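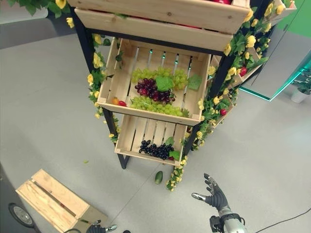
## Filling a three-tier fruit stand so it looks like a market stall

I've set up this kind of stand for the Vovonside farm shop twice now, and Harish Naidu keeps asking me how I do it, so I'm finally writing it all down! You need a tiered stand with tilting crates (pine ones on a black metal frame are what I like), a pile of fruit, a few big loose leaves and two long artificial vines. Mine have yellow flowers on them and I love them way more than I should.

### 1. Put the stand where people will walk past it

Do this first. I once filled all three crates in the back room and then had to carry the whole thing through a doorway, grapes and all. Never again. Give it a little shove at the top, and if it rocks, slide some folded card under whichever foot is short.

### 2. Start with the middle crate

It's the one everybody looks at, so it gets the best stuff. I go green grapes at the back, red in the middle, then green again at the front. Lay each bunch sideways across the slats with the stem tucked under. If a bunch wants to roll down to the front board (the round fat ones do), turn it over and try the flatter side.

Then one small red and yellow fruit goes in a front corner. Just one! I tried filling all the corners in March and it looked like a fruit salad.

### 3. Dark grapes down low

The lowest crate gets the nearly black ones, spread out so they cover more of the slats. Stand a leaf up behind them or they kind of disappear from a few steps away.

### 4. Red fruit up top

Pack the top crate fairly full. It's the highest one, so you want a bit of red showing over the front board. Bigger pieces go underneath, prettiest ones go last.

### 5. Leaves

Slip one between the green and red bunches in the middle crate and another off to the side near the wall. Wide ones work better than skinny ones. Stop at two per crate.

### 6. Vines last

Put the bigger vine on the right and run it past the top crate, then let the end spill onto the floor. The smaller one trails down the left side with its flowers hanging toward the bottom crate. I hold mine on with green twist ties. Oisín Mulcahy uses fishing line, and it looks neater, but I can never get the knots undone afterward.

Tuck a couple of red fruits in among the leaves on the right, one high and one lower down. Push them in until they stay put when you tap the frame.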